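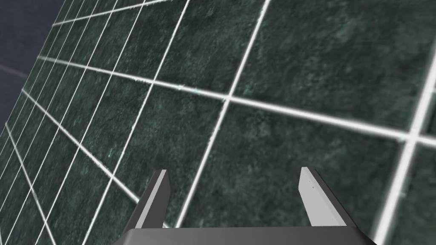 5. Siting and setting up the room sensor

The Uvora 3602 reads relative humidity and air temperature at the room sensor and switches the exhaust fan through the Voten relay box. Fit the relay box first (Section 4). The sensor must be fixed to a flat surface, with the full back plate in contact. On a surface divided by lines, such as the dark green one with the bright white grid, use a line as the reference for keeping the back plate square, and check it with a level before marking. Do not drill into a line. Grout crumbles and will not hold the wall plug.

5.1 Choosing the position

1. Select an interior wall. Exterior walls run colder than the room air and the reading will be high.
2. Keep the sensor well clear of supply vents, radiators and windows that open.
3. Keep the sensor outside the direct spray area of any shower or tap.
4. Confirm that the cable reaches the relay box without a splice.

CAUTION: Turn off the circuit at the breaker panel before removing the relay box cover. The fan terminals remain live when the controller is switched off at the keypad.

Note: Steam from a kettle or a dishwasher vent will trip the boost function if the sensor is directly above it. This is normal operation and does not indicate a fault.

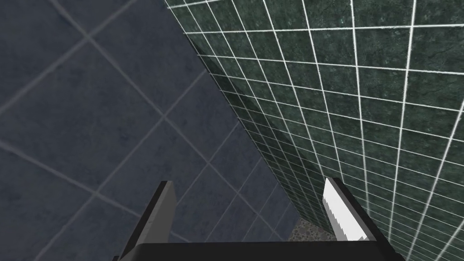 HINSIDE, March 6, 2023

The following replaces the wiring instructions supplied with earlier units. Controllers with the grey terminal block use the colour code on the inside of the cover. Controllers with the black terminal block use the code below.

5.2 Connecting the sensor

1. Strip the sensor cable and separate the conductors.
2. Connect red to terminal 1, white to terminal 2 and bare to the shield clamp.
3. Tug each conductor lightly. Retighten any that moves.
4. Replace the cover and restore power.
5. Wait for the status light to go from flashing amber to steady green.

If the light stays amber, reverse the red and white conductors. The sensor is protected against reversed polarity and will not be damaged - the relay box is not, so leave its supply terminals alone. 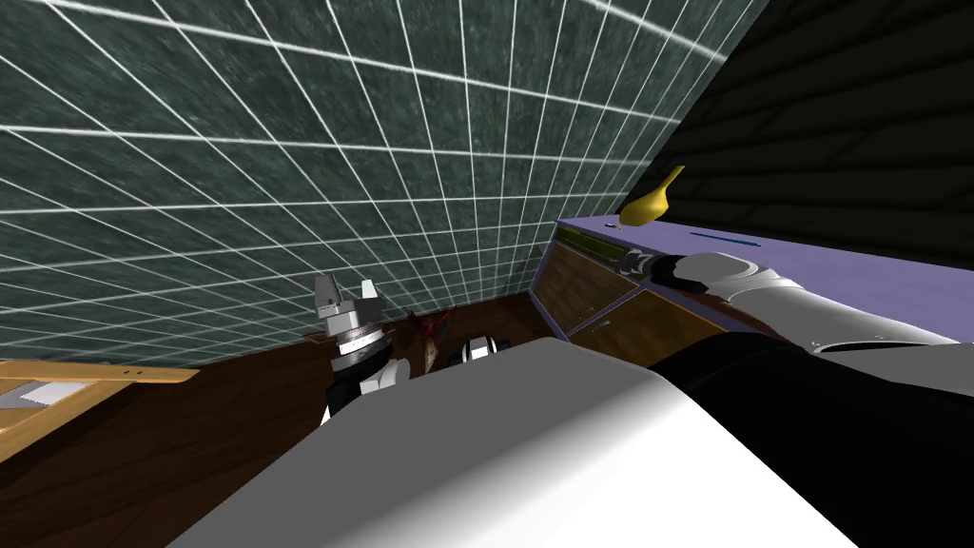
Uvora 3602 Installation Guide, Issue 18

5.3 Setting the humidity threshold

1. Press and hold MODE until the display shows SET.
2. Use the arrow keys to choose the threshold.
3. Press MODE once to store the value.
4. Enter installer code 3345 to lock the keypad, if required.

Leave the threshold at the factory setting for the first week. If the fan runs all day in mild weather, raise the value one step and wait a full day before changing it again. In coastal areas, outdoor humidity may stay above the threshold for long periods. Select COMPARE mode in that case and fit the Akbulut outdoor probe, sold separately.

5.4 Run-on time

Run-on keeps the fan going after humidity has dropped below the threshold. A short run-on suits a kitchen or laundry. A bathroom normally needs longer, as moisture held in

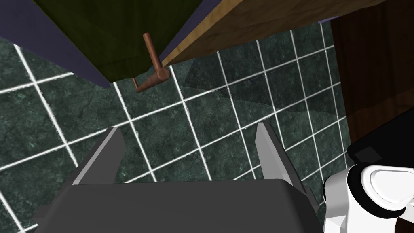
towels, bath mats and curtains is released slowly once the room has been vacated. To change the run-on time, hold MODE and the down arrow together, then pick SHORT, MEDIUM or LONG. The setting is kept in memory during a power failure.

Note: LONG is not available while the controller is in COMPARE mode. The display shows a dash if it is selected.

Go on to Section 6 to test the fan.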